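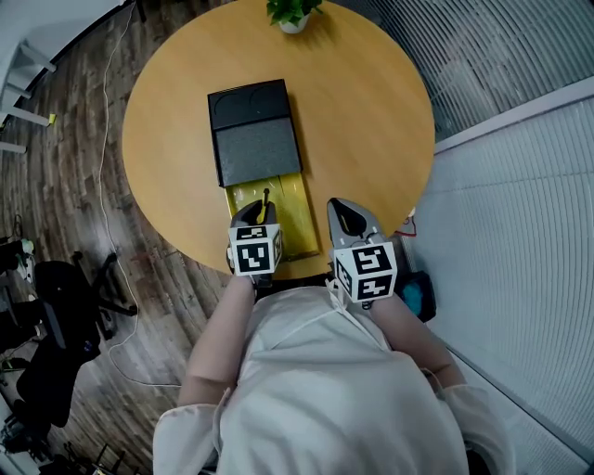 Hukcombe Small Makers Club — Packaging & Shipping board

Thread: Drawer boxes. Convince me.
Started Friday, April 19, 2024

mossyledger wrote:
I have to pick a box for the spring run and the samples are all over my house. The rep at Plulton is very keen on the drawer style, dark outside with a black lid section, gray foam, and a bright yellow tray that slides out of the end. It does look nice on the table. I'll give them that much.

My problem is that I can't work out what I'm paying for. A plain two-piece box with a lid does the same job. It keeps the thing from rattling, it stacks, and people already know how to open it. The drawer one adds sixty cents a box on an order of 300 and I've been told it "elevates the moment." I don't sell moments. I sell desk clocks.

Has anybody here switched to drawers and been able to point at one thing that got better? I don't mean people said it was pretty. I mean fewer returns, fewer broken ones, faster packing, anything.

tinplate_ron wrote:
Switched two years ago, switched back after one order. Packing was slower. With a lid box you drop the thing in from the top and you're done. With a drawer you have to pull the tray, load it, line it up, and push it back in straight. If you push a little crooked it catches on one side and you get to start over. Doesn't sound like much until it's nine at night.

And no, I couldn't see any difference in returns.

quillandpaste wrote:
We love ours!! Customers post pictures of the tray coming out and we never got that with the old boxes (not once, in all the time we used them). I think if the color inside is strong, like that yellow against the black, it does a lot of the work for you. People want a little reveal. Ours are dark green with a cream tray and I still like pulling one open, and I've packed hundreds of the things.

mossyledger wrote:
Did sales go up, though? Or did you get some nice photos?

quillandpaste wrote:
Well, we had a good year. I can't prove it was the box, we also did two more fairs. But it didn't hurt!

mossyledger wrote:
That's what everyone tells me. It didn't hurt. Neither would a free cookie.

hollis_b wrote:
Is that foam cut to shape or just a slab? If it's a slab sitting up top while your product rides down in the tray, I'd ask what the foam is for. I've opened up sample boxes where the foam was there because foam looks expensive.

mossyledger wrote:
I asked the rep the same question. The answer was that the foam section is for "accessories and inserts." My accessory is a folded card. It's been folded for years without any foam and we've never had a complaint from it.

tinplate_ron wrote:
Ha. Tell them the card bruises easily.

bench_seven wrote:
Going to disagree with the mood in here. I've used drawers for small heavy things and they're better than lids in one way that matters, which is that people don't tip the box upside down to get the thing out. With a tight lid the customer holds it in the air and shakes until gravity helps. I have seen this at my own booth. With a drawer they set it on the table and pull, and the product stays sitting where I put it.

If you sell something light and tough, fine, skip it. A clock isn't light and tough.

mossyledger wrote:
OK, that's the first argument I've taken seriously. But doesn't it depend on how tight the drawer is? The Plulton one slides pretty easily. If it slides easily for the customer it slides easily in the back of a mail truck too.

bench_seven wrote:
Sure. You put a band or a sleeve on it, or a sticker across the end.

mossyledger wrote:
So now the box needs a second box.

bench_seven wrote:
A sticker isn't a box.

mossyledger wrote:
It's a thing I have to buy, store, and stick on straight 300 times. I'm counting it.

lakeshore_print wrote:
Couple of practical points from the print side. We used to do sleeves for a shop in town that ordered its drawers from Nastorus, and the complaint we heard most was about glossy trays. Gloss shows every fingerprint and every scuff from going in and out. A bright color makes it a bit less obvious than black does, but under a shop light you'll see it. Ask for the same tray in matte before you decide. If they say matte isn't available in that yellow, ask what the scuff test was and watch how long the answer takes.

The other thing is the lid. If those curved outlines are meant to be your logo area, get a sample with your own art on it. Faint marks on black can look wonderful on a table at home and vanish completely on a shelf. I've had people reject a whole job over that and they'd signed off on it.

mossyledger wrote:
The outlines are faint, yes. I was told they're "subtle." I'm starting to keep a list of words that cost money.

Good point on the gloss. It reflects more than I'd like.

quillandpaste wrote:
I think you'd made your mind up before you posted, lol

mossyledger wrote:
Maybe. I'd still like to be talked out of it. I ordered fancy tins in February a couple of years back on the strength of a nice sample, and I'm still using them to hold screws. One sample tells you how well they made one.

Dineo Xaba (moderator) wrote:
Moving this over from General since it turned into a real packaging thread. Two requests. If you quote a price, say what quantity it was for, otherwise the number means nothing to the next person. And please don't post a rep's email address, we've had trouble with that before.

My own opinion, for what it's worth: try it with people who have never seen the box. Put it down in front of them closed and don't say anything. Half the drawer boxes I've been handed, I tried to lift the top off first. If the lid section looks like a lid, people will pull at it like a lid.

hollis_b wrote:
Yes to this. My mother-in-law tore one. She's a strong woman but still.

mossyledger wrote:
Tried it. I got 4 people, one at a time, round table, box in the middle, plant shoved to the far side so they'd have room. Two went straight for the end and slid it out. One tried the top first, then turned it around, then found the drawer. The last one asked if it was a trick.

So half. I don't know what to do with half.

tinplate_ron wrote:
Half is bad. With a lid you'd have got all of them.

bench_seven wrote:
Four people isn't a test, it's a dinner. And the one who tried the top first still got in without breaking anything. That's a pass in my book.

tinplate_ron wrote:
If half my customers couldn't find the door of my shop I'd move the door.

bench_seven wrote:
Three out of the lot opened it. Read it again.

mossyledger wrote:
The fourth opened it too, after I said it wasn't a trick. I'm not sure how to score that.

quillandpaste wrote:
Ours has a tiny arrow printed on the end and we never have this problem. Costs nothing if you're printing anyway. (Ours came from Hlongwane, they put it on the proof without being asked, which I thought was sweet.)

mossyledger wrote:
An arrow I could live with. It does bother me a bit that a box needs directions.

lakeshore_print wrote:
Milk cartons have had them forever.

hollis_b wrote:
Did you ever put a real clock in it? You've talked about everything except whether it fits.

mossyledger wrote:
It fits, with a bit of room at the end. I don't love the room. The tray wants a second piece of foam or some tissue, and the foam it came with is up in the wrong part of the box for that. I asked if they could move it and got a new quote within the hour, so you can guess which direction that went.

bench_seven wrote:
Then ask for a smaller tray. That's a fitting problem and you'd have it with a lid box too.

mossyledger wrote:
Fair. With a lid box I'd stuff paper in it and go to bed.

tinplate_ron wrote:
Exactly what I do.

quillandpaste wrote:
And what does it look like when the customer opens it, Ron?

tinplate_ron wrote:
Like a thing that arrived in one piece.

lakeshore_print wrote:
Can I suggest the boring answer? Order a short run of the drawers for the wedding and gift orders, keep the plain ones for everything else. You'll know by fall. The unit price will sting on a small quantity but it stings once.

mossyledger wrote:
They have a minimum. I'd asked. It's 300, which is the whole run.

lakeshore_print wrote:
Then ask them again and mention you're talking to somebody else. Minimums move.

mossyledger wrote:
All right. Current plan: ask for a matte tray, ask for the arrow, ask to lose the foam up top and see whether the price comes down by even a nickel. If it doesn't come down when I take things out, I'm going with the lid box and that's the end of it.

I'll also mail one to my sister with a clock in it, no sticker on the end, and see what she gets. She'll tell me the truth and probably keep the clock.

bench_seven wrote:
Mail one of each. Otherwise you'll blame the drawer for whatever the truck did.

mossyledger wrote:
Fine, one of each. She only needs one clock, so she can send the other back and we'll find out how it handles a second trip.

hollis_b wrote:
Following this. I have the same quote sitting in my inbox and haven't answered it.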